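**April, sim notebook, Utthorpe bench - grasp planner rewrite**

Picking up from the morning note. The new candidate filter is in and I'm very happy with it already! Before, the planner sampled 100 grasp poses per object and sent every one of them to the IK solver, including the ones pointing up through the tabletop. Now Barkex throws out anything with the approach vector below the table plane first, then dedups on wrist orientation, and only then calls IK. On the cylinder we go from 100 down to 17 candidates and the arm picks a sensible one nearly every time.

Planning time dropped too, from "go get coffee" to something I can sit and watch. I haven't profiled it properly. Most of the remaining time is in collision checks against the upright panels, and I suspect we're rebuilding the distance field on every query even when nothing has moved. Need to look at the cache key - it might include the timestamp, which would explain a lot.

Things changed today:

- `min_clearance` is now per link (was one global value). Wrist gets the tight one, upper arm keeps 40 mm.
- Attached object gets its own collision shape after the grasp closes. It was inheriting the fingertip padding, so the planner thought the cylinder was fatter than it is and refused to go near the panels.
- Path smoothing runs 3 passes and then stops, even if it's still improving. The fourth pass never bought us anything except a corner cut too close.
- Seeds are logged with each run. Should have done that weeks ago.

The attached-object fix is the big one. With the padding bug gone, the carry past the small panel finally plans without that ridiculous detour over the shelf side of the table. I reran the old failing seeds from the Kowalczyk branch and all but one of them now solve. The odd one out ends with the elbow at its joint limit, and I think that's a real limit and no fault of the planner. Leaving it in the regression set anyway.

Controller side: still seeing a small wobble when the trajectory hands over from the transit segment to the approach segment. Velocities match at the join but accelerations don't, so that's probably all it is. Try a quintic blend before touching any gains. (Note to self: do NOT touch the gains. I always touch the gains.)

I left the renderer on for the last batch, with shadows, so the Dridalell pose estimator gets the same views the planner is working in. It does cost us speed, but it's so much easier to spot a bad wrist angle when I can look at it.

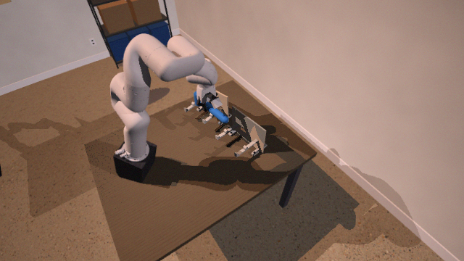
*Sim render, blue cylinder in the gripper at the edge of the smaller panel, angled down to the right.*

That tilt is worth a look tomorrow. The estimator reports the cylinder axis fine before the grasp, but I'm not convinced we update it once it's attached. If the planner is carrying a stale orientation, the clearance numbers near the panel are wrong by however much it's tilted. Plan: dump the attached transform each step, compare with sim ground truth, plot the difference.

Also to do:

- check the distance field cache key
- quintic blend at the segment join
- rerun the full set with rendering off and get proper timings
- merge the filter into main if the timings hold up, then tell the Kowalczyk branch people to rebase

Config for today's runs is committed next to the logs, same folder as last time.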